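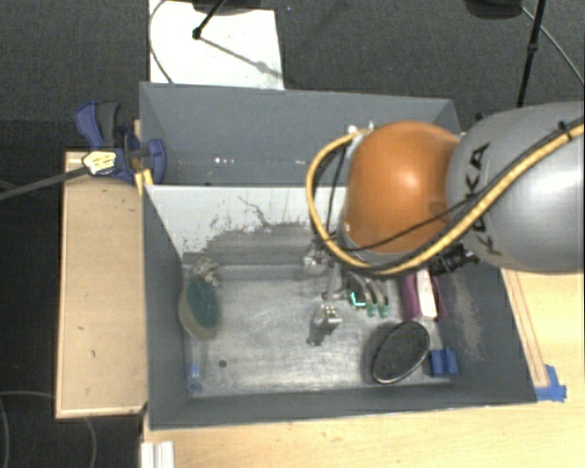
# Gray stacking bins: solid base or drain holes?

**tarewt_402**
16 Apr 2026

We are replacing the open-topped bins in the Hokport parts store. The current ones are cardboard and sag after one August. Two quotes so far:

- Skumon, solid base, gray, 200 bins
- Arkico, same footprint, four drain holes per base, 200 bins

Contents are zinc-plated fasteners and small castings, some with a film of oil. The store is unheated. Prices are close enough to ignore. Which base would you pick?

**pallet_math**

Solid. Oily castings will drip through drain holes onto whatever is stacked underneath. We had that with a batch of pump housings and ended up washing labels off the lower bins for a week.

**dunnage**

Disagree. In an unheated store you get condensation, and a solid base holds it. A little oil on the bin below is a cleanup job. Standing water under plated fasteners is white rust, and then you scrap the lot.

**pallet_math**

> Standing water under plated fasteners

How much water are you expecting? A closed building with slow temperature swings doesn't fill a bin. Put a liner in and change it when it looks bad.

**dunnage**

It doesn't have to fill. A wet patch under a heap of washers takes days to dry. Liners trap it against the parts, which makes it worse.

**hyv_user**

We run Hyvönen bins, solid base with raised ribs molded into the floor. Parts sit above any moisture and the oil stays in. The drawback is small washers wedging between the ribs. Anything under M6 goes in a smooth bin.

Also check the rim. Two of our suppliers sold the same nominal footprint, and the bins would not nest or stack with each other. If you plan to mix brands later, get one sample of each and try it on the bench first.

**tarewt_402**

Good point on the rims. I asked both for samples. Load rating on the Skumon sheet is 100 kg on the bottom bin of a stack, but it doesn't give a temperature. Arkico gives no stack figure at all.

**dunnage**

Then I'd leave Arkico out until they send one. Holes or no holes, an unrated bin doesn't go at the bottom of a stack.

**pallet_math**

Agreed on that much. Ask Skumon for the rating at summer temperature too. Plastic creeps when it's warm, and a stack that is fine in April can bow by August.

**tarewt_402**

Asked. Current plan is to split the order: 100 solid for castings, 100 with drainage for fasteners, provided the rims match. Bin labels start at 2687, so I'd like to keep the two types in separate number blocks.

**hyv_user**

Put the type in the label as a letter prefix as well - number blocks get broken the first time somebody swaps a cracked bin.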